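2020年3月20日
投稿者:工作室の隅の人

双腕、やっと両方つながった

ひさしぶりの更新。1月に「来週には動く」と書いたまま放置してた。すみません。動いてます。いちおう。

いつもの共同工房の奥の机、白い天板のやつを借りて、アーム2本体制でやってる。名前はHulluraにした。右と左で分けるのが面倒なので2本まとめてHullura。制御箱のほうはNikton。ログのフォルダ名がそのまま名前になっただけ。

目標は地味で、ペンをコップに入れる。それだけ。片方がペンを持って、もう片方がコップを押さえて、入れる。人間なら1秒。こっちは朝からやって昼飯をのがした。

まずハマったのが通信。左だけだと快調、右をつなぐと左が遅れる。最初は電源を疑って、次にハブ、次にケーブル。ケーブルは長いのと短いのを総とっかえして、変わらず。結局IDがかぶってた。左の3軸と右の3軸が同じID。組んだときに書き換えたつもりで書き換えてない。半日。自分のメモには「ID変更済」と書いてあるのがまた腹立つ。済んでないです。

で、IDを直したら今度は原点がずれる。電源を入れ直すたびに手首が少しひねった位置から始まる。エンコーダの読みを起動時に保存値と比べて、差が大きかったら止まるようにした。これでいきなり振りまわすことはなくなった。とまるだけで直りはしない。原点出しは手でやってる。あとで。

手首のカメラ台も付け直し。前のやつは印刷した部品で、ネジを締めるたびに角度が変わってた。工房の箱にあった金属のクランプで挟んだらだいぶまし。ただクランプの締めすぎで手首の回転が重くなるので、加減がいる。六角を軽く当てて、止まったところからちょっとだけ。数字で書けなくてすまん。

台座はまだクランプ止め。天板に穴をあけていいか聞いたら当然ダメだった。

ペンはホワイトボード用の黒いのと、赤が入ったの。工房の引き出しから。コップは自分の。太さが違うと掴む力も変わるかと思ったけど、指の閉じる位置を決め打ちにしないで電流で止めるようにしたら、どっちでもいけた。しきい値は63。単位はサーボの生の値なので、人にはなんの意味もない。これより下げるとペンがずり落ちる、上げると指先のゴムがよれる。よれたゴムが次の掴みまで戻らなくて、2回目が失敗する。ここ気づくのに時間かかった。

コップの位置は、まだ机にマスキングテープで印をつけて置く方式。カメラで探すのは一応書いたけど、白い机に白いコップで、縁が全然出ない。照明をかえたら影のほうをコップと思いこむし。影に向かってペンを差しに行くのを2回見て、いったん引っこめた。色つきのコップを買えば済む話なんだけど、なんかくやしいので白のままで粘る。

黒いペンを左に持たせて、コップには先に1本、赤い端のやつが入った状態。

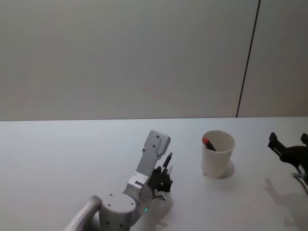 ペンの先がコップの縁に引っかかるのはどうすれば減る?
まっすぐ下ろさずに、縁の上まで来たらペンを少し傾けて、先端だけ先に中へ通してから起こすと減ります。下ろす速度は最後のところで半分に落とし、電流が跳ねたらすぐ止めて少し戻す動きを入れておくこと。

この傾けるやつ、最初は手首1軸でやろうとしてた。無理。手首だけ回すと先端が円を描いて逃げるので、肘と一緒に動かさないといけない。逆運動学はCladisという自作のやつで解いてる。前に3軸用に書いたのを6軸に広げただけで、中身はかなりきたない。特異点の近くで暴れるので、速度に上限かけてごまかした。ごまかしたところはコメントに「あとで」と書いてある。検索したら「あとで」がいっぱい出てきた。見なかったことにする。

右腕のほうはまだ開いて待ってるだけの時間が長い。コップを押さえにいくタイミングが難しくて、早いとペンの腕と当たるし、遅いとコップが倒れる。いまは左が縁の手前で止まる→右が閉じる→左が下ろす、という順番待ち方式。遅い。遅いけど当たらない。同時に動かすのは当たり判定をちゃんと書いてから。前に一度、指どうしががっちり噛んで、非常停止を押したあとも外れなくて、モーターのトルクを切って手でほどいた。指先のゴムがひとつ飛んでいって、いまだに見つからない。

非常停止は机の手前に移した。前は奥にあって、押すには腕の下に手を入れる配置だった。だめでしょ。やる人は最初から手前に置いてください。

ログは今日までで132本。ペンがちゃんと入ったのが何本かはまだ集計してない。体感だと、ペン立てが空のときはまあ入る。先客がいると急に下手になる。先に入ってるペンに当たって斜めに止まるパターン。これは電流で検出できるので、戻して位置をずらしてもう一回、をリトライ最大で6回まで。6回やってダメならあきらめて机に置く。置くのはうまい。

部品のこと。聞かれてたので。アーム本体は中古で、Sheehanの店じまいのときに2本まとめて引き取ったやつ。説明書なし、片方は減速機から音がする。グリスを入れ替えたら静かになったけど、入れすぎて関節の隙間からにじんできて、ウエスで拭きながら使ってる。新品で揃えようとするとたぶん途中で心が折れるので、中古の片割れから始めるのはアリだと思う。ネジの規格だけは先に確認。うちのは一か所だけインチが混ざってて、なめた。

次やること
・原点出しの自動化
・右腕のケーブルの取り回し。肘を伸ばすとつっぱる
・白いコップ問題
・Niktonのファンがうるさい。隣の木工の人より静かだけど

工房の閉まる時間なのでここまで。動画は編集したら上げまふ。

コメント(4)

とおりすがり
影をコップと間違えるの、うちもやりました。照明をもう1灯、反対側から弱めに当てたら落ち着きました。

へっぽこサーボ
IDかぶり、わかりすぎてつらい。テプラで関節に番号はってます。おすすめ。

投稿者
>とおりすがりさん 反対側から、やってみます。クリップライト余ってたはず。
>へっぽこサーボさん テプラ採用。明日貼る。

mochi_gear
電流のしきい値って左右同じ値ですか? うちは個体差でかなり違って、片方だけペン落とします。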